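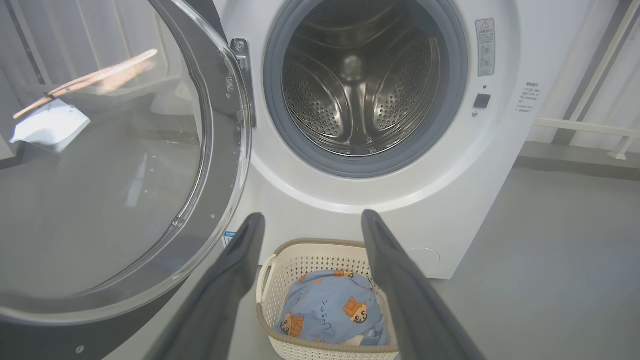
The front of a washing machine gets wiped when it looks dirty. The parts that affect how clothes come out get looked at far less often: the door glass, the rubber gasket, the drum wall and the small round cover near the floor. None of them needs a tool more complicated than a cloth and a shallow tray, and a full check fits into the time between two loads.

Start with the door. On a front-loader the glass is a deep bowl that projects into the drum opening and keeps the load away from the seal. Detergent film collects on the lower half of the bowl, where water sits during the wash. A damp cloth removes fresh film. Older film needs warm water with a little dish soap, then a dry cloth. Check the hinge at the same time. Lift the open door gently by its outer edge. If it moves up and down, the hinge screws need tightening before the door stops meeting the gasket squarely.

The gasket is next. Pull the inner fold back with two fingers and work around the full circle. The bottom third holds most of what there is to find, mainly lint, hair and coins. Wim Van Wijk, who has repaired machines at Timmermans for much of his working life, keeps a jar of items taken from gasket folds. At last count it held 358, with shirt buttons the largest group.

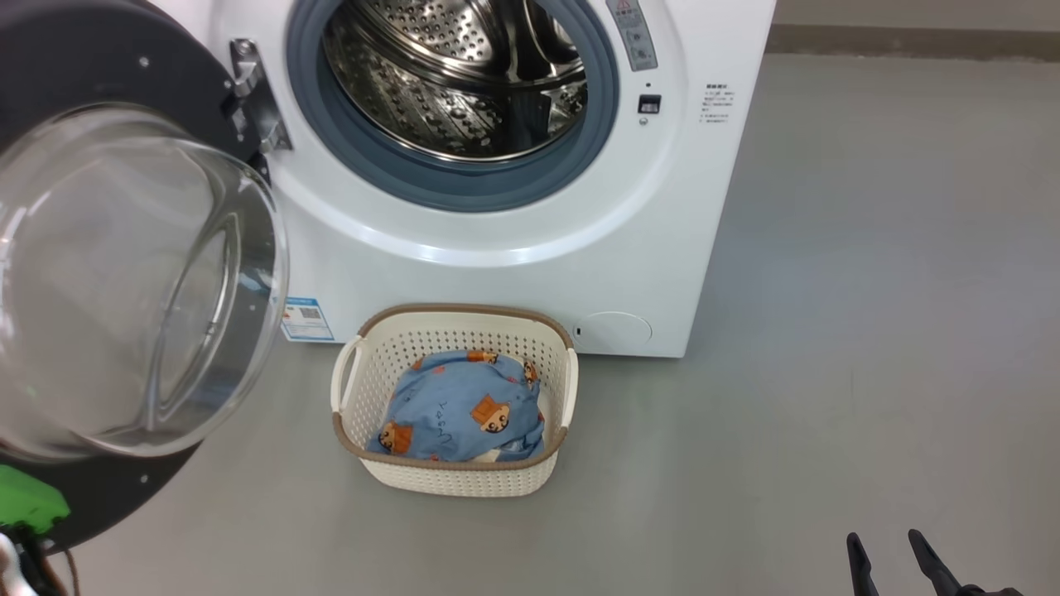

Drum walls are perforated so that water can pass between the drum and the outer tub. The holes are small and their edges are normally smooth, but a bra wire or a nail left in a work pocket can raise a burr. Run an old nylon stocking over the metal by hand. It will catch on any rough spot. The raised lifters, which carry clothes up the side and drop them back into the water, should be checked the same way along both edges. A lifter that moves under hand pressure has a loose clip or screw behind it.

Load size matters more than most owners expect. At the Haltirthorpe test laundry, Solveig Backlund ran 300 cycles with mixed cottons at different fill levels. Her preferred level leaves a hand's width of free space above dry clothes. Very small loads have a different problem. A single heavy item tends to settle on one side and cannot be spread out, so the machine slows down, tumbles, and tries the spin again. Adding two or three towels usually gives it enough to balance.

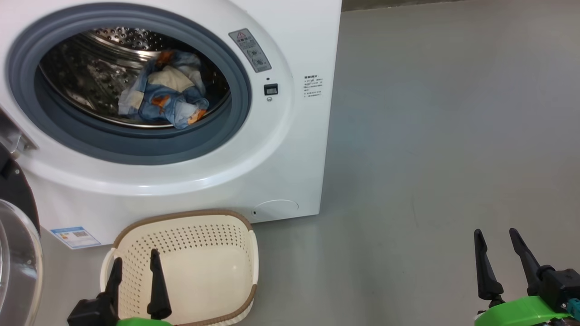
A small load resting in the bottom of the drum.

Unload soon after the cycle ends. Creases set while damp fabric lies folded under its own weight, and denim holds them longest. Place the basket directly under the door opening so that small items fall into it when larger ones are pulled out. Turn the drum by hand once before closing up, and look at the top of the wall, where socks stick after a fast spin.

A basket with open sides is the better choice for damp laundry. Air reaches the lower layers, and the load can wait a short while before hanging. Solid tubs suit hand washing and soaking. Check the height as well: a basket that slides below the open door saves lifting, and one that is too tall knocks against it.
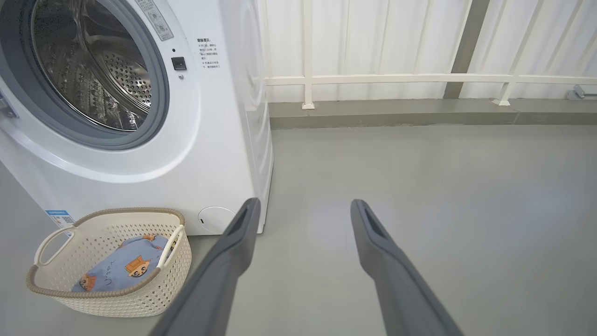 Hala El Ouafi
Home Equipment Editor

The filter sits behind the round cover at the lower right on many front-loaders. Move the basket away, lay a towel on the floor and set a shallow tray under the cover. Open it slowly, a quarter turn at a time, and close it again whenever the tray fills. Rinse the filter under the tap, wipe the threads and check the cavity behind it with a flashlight before screwing it back hand-tight. Koen Brouwer, service manager at Okell, recommends doing this every 3 months, and monthly in homes with pets.

Leave the door ajar after the last wash of the day. In August, or in any room without a window, open it fully until the gasket is dry to the touch.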